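Infection control walk-round - Henville day room and 2nd floor
Inspected by: Lacey Stockdale, with Sadia Gondal (nursing)
Last updated: October

OK = fine. ACT = needs action. N/S = not seen.

Entrance

Sanitizer at main door - OK. Full, pump works.
Sanitizer at side door - ACT. Empty. Same as last time. Swap to the wall type, the bottles walk off.
Visitor sign-in sheet - OK. Two people skipped the phone number column, desk to chase.
Masks at desk - OK. Sealed box plus an open one. Open one needs a lid.
Symptom poster - ACT. Old version, still says seven days. Hubert has the new one, print and put up both doors.

Hand washing

Staff sink by kitchen - OK.
2nd floor sink, east end - ACT. Hot tap barely runs. Reported to maintenance, no job number yet. Alfie pls chase.
Paper towels - ACT east end only. Dispenser jammed, roll left sitting on the sink edge. Not ok, gets splashed.
Soap - OK everywhere checked.
Foot pedal bins - OK. One sticks a bit, Sadia freed it.

Shared surfaces

Door handles and rails - OK. Log signed morning and afternoon.
Day room tables - OK.
Remotes, phones, chargers - ACT. Not on the cleaning log at all. Add a line. Wipe after every use if residents are sharing, otherwise twice a day.
TV unit, shelves, ledges - ACT. Missing from the log too. Damp cloth then disinfectant wipe, leave it wet for the time on the tub. Do NOT spray near anything plugged in, spray the cloth.

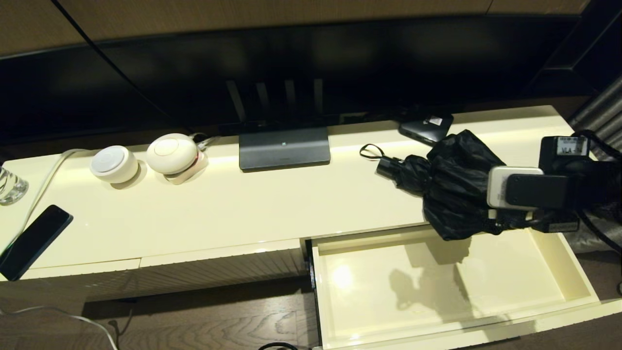 Chair arms - OK mostly. One split cover by the window, can't be cleaned properly, take out of use. Deolinda says a replacement is comming from the Entwistle building.
Books and puzzles - N/S. Cupboard locked, key with night staff.

Supplies

Gloves medium - OK. 520 counted.
Gloves large - ACT. 200 left, reorder level is 200 so do it now not next week.
Aprons - ACT. 100. Tridico order is late, rang them at 11, driver should be here tomorrow. If not borrow from Jokberg.
Wipes - OK.
Thermometer covers - OK but kept in the wrong drawer. Moved.

Isolation room

Door sign - OK.
Bin inside room - OK, lidded.
Cart outside door - ACT. Clean aprons on the bottom shelf next to the mop bucket. Moved while we were there. Tell evening shift as well.
Meals - OK. Tray left outside, knock, step back. Staff on duty explained it without being asked, good.
Laundry - ACT. Right bags, but tied too full. Two thirds max.
Window open - OK. Resident says its cold, extra blanket given.

Staff

Bare below elbow - one wristwatch. Spoken to.
Vaccination list - N/S, Deolinda to send.
Break room - ACT. Too many mugs in the sink, no wipes on the table.

Comments

Better than last visit on the whole. Log sheets are being filled in when the job is done now, could tell from the different pens. Main gap is stuff that isnt on the log, so it gets cleaned when someone thinks of it. New log sheet from Hubert by end of week, bin the old pads.

East sink has to be fixed before next check. Until then staff use the kitchen one, including nights.

Recheck of ACT items: Lacey, no notice given.

Contact: Deolinda Cardoso, front desk, Henville | © Henville Care | Back to top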